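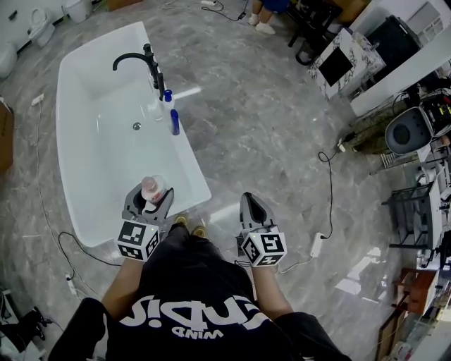

Freestanding bathtub

A freestanding bathtub is a bath that stands on its own base or feet and isn't built into a wall, an alcove or a tiled surround. Most are finished on every side, so they can sit in the middle of a room, under a window, or (as a good many Australian households end up doing) a hand's width out from the wall, where the mop can only just get in behind.

History

Portable tubs are far older than the bathroom itself. For centuries people washed in vessels that were carried to the fire, filled by the bucket and put away again afterwards. Once piped water reached ordinary houses the tub could stay put, and the cast-iron bath on claw feet became a familiar sight. Built-in baths later took over in smaller homes, being easier to clean around and kinder to the floor, and plenty of old clawfoots were sent off to the back paddock to water the cattle, where some of them are still doing perfectly good service.

Materials

Cast iron coated in enamel holds its heat beautifully but is very heavy, and an upstairs floor may need strengthening before one goes in. Acrylic is light, warm to the touch and the usual choice for renovators on a budget. Stone composites sit somewhere between the two, with a smooth, solid feel that many bathers are fond of. Copper and timber baths are also made, though they ask for rather more looking after.

Shapes

Oval and slipper baths have long been favourites, the slipper having one raised end to lean back on. Rectangular models with softened inside corners suit plainer rooms and give a bit more space for the elbows. Among smaller makers, Fitivico sells a short tub called the Sendine, which holds 252 litres to the overflow and comes in 4 colours.

Installation and care

The waste is normally set into the floor before the bath arrives, so it pays to settle the position early and measure it twice. Taps may be mounted on the wall, on the floor or on the rim, if the rim is wide enough to take them. A soft cloth and mild soap will do for nearly all everyday cleaning, and gritty powders are best kept well away from acrylic, as the colour and shine can both suffer.

See also

Clawfoot bath
Japanese soaking tub
Plumbing fixture

We use cookies to remember your settings and improve this site. Accept all | Manage preferences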